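News | Food & Home | Press releases

May 15, 2019
By Ntombi Magagula

Clesov opens its packing room to home cooks with a new dried and frozen seafood share

I've been running Clesov for long enough to know that people get nervous about seafood they can't see. You hold a big white bag, the writing on it is in a language you may not read, and you wonder what on earth you're meant to do with it on a weeknight. So I'm very pleased to tell you that from September we're opening up our packing room and starting the Hudier Share, a monthly seafood box for ordinary kitchens (mine included!).

A bit of background for anyone who hasn't bought from us. We're a small importer and packer. Most of what we handle comes to us in large trade bags meant for restaurants and canteens, and until now we've sold it on pretty much as it arrived. Last year we sent out 2,031 of those bags. Lovely for a noodle shop, not so lovely if you live in a flat with one freezer drawer and a partner who wants to keep ice cream in it.

The thing I kept hearing at our counter was "I'd have some of that if it came in a sensible size." I heard it from students, from grandmothers, from a man who only wanted enough dried shrimp for one pot of congee and went away with enough for a wedding. I started splitting bags for people on the quiet, with a set of kitchen scales and a roll of labels, and before long I was doing it most mornings before we'd even got the shutters up.

The Hudier Share is that same job done properly. We open the trade bags in our own packing room, weigh the contents out into 380 gram packs, seal them and label them in plain English, with the original product name kept alongside. I was quite stubborn about keeping the original name. If you learn what the characters look like on your pack, you'll start spotting them in other shops too, and then you can buy from whoever you like.

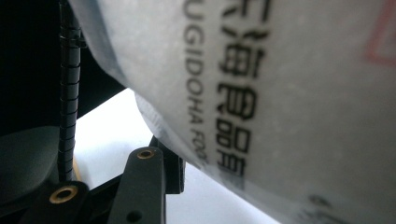

Each box will have a mix of dried and frozen things, and we'll pack the frozen ones in a separate insulated liner. There'll be a recipe sheet as well, written by me and tested on whoever is about at lunchtime. I don't measure much when I cook, so this has been harder work than I bargained for – my first go at a recipe for kelp and rib soup said "simmer until it smells right", and I was told very firmly that this wouldn't do.

We've put together 13 recipes so far. There's a clam broth with ginger, a squid stir-fry that takes hardly any time, a very plain rice porridge with dried scallop, and a seaweed salad that I could eat every day of my life. A few of them can be made with one pan and a bowl. I've tried not to ask for anything you'd have to order specially, although you will want a decent bottle of soy sauce and some sesame oil.

Now, the packing room. We've taken over the back half of the Athumani building, next to the loading bay, and fitted it out with new benches, a second sink and a lot more shelving than I thought we'd ever fill (we've filled it). The old room was so narrow that two people couldn't pass each other with a bag in their arms, and some of those bags are not small. We used to do a sort of sideways shuffle, and I won't miss it.

Once the share is up and running we'll be holding open mornings, when members can come in, put on an apron and a hairnet and see their own box being made up. You're welcome to ask anything. How long does dried squid keep once it's open? Can you refreeze clams? (No, please don't.) What's the best way to soak kelp so it doesn't take over the whole kitchen? I'll be there, and there will be tea.

Deliveries will be handled by Skollirar, who already carry our trade orders and know how to treat a frozen parcel. To begin with we're keeping it to 40 households. I'd rather get it right for a small group and grow from there, and I want to be able to ring people up and ask what they made of it all. If you sign up, do expect a phone call.

I should also say that nothing changes for our trade customers. The full-size bags stay on the list and can be ordered and collected just as before. If you're a keen cook with a chest freezer and you want a whole bag to yourself, come and see us at the counter and we'll help you get it to the car.

Places on the Hudier Share can be booked at the Clesov counter or by telephone during shop hours. Please tell us about any allergies when you book, and let us know if you've no freezer at all, as we can make up a box with only dried goods in it.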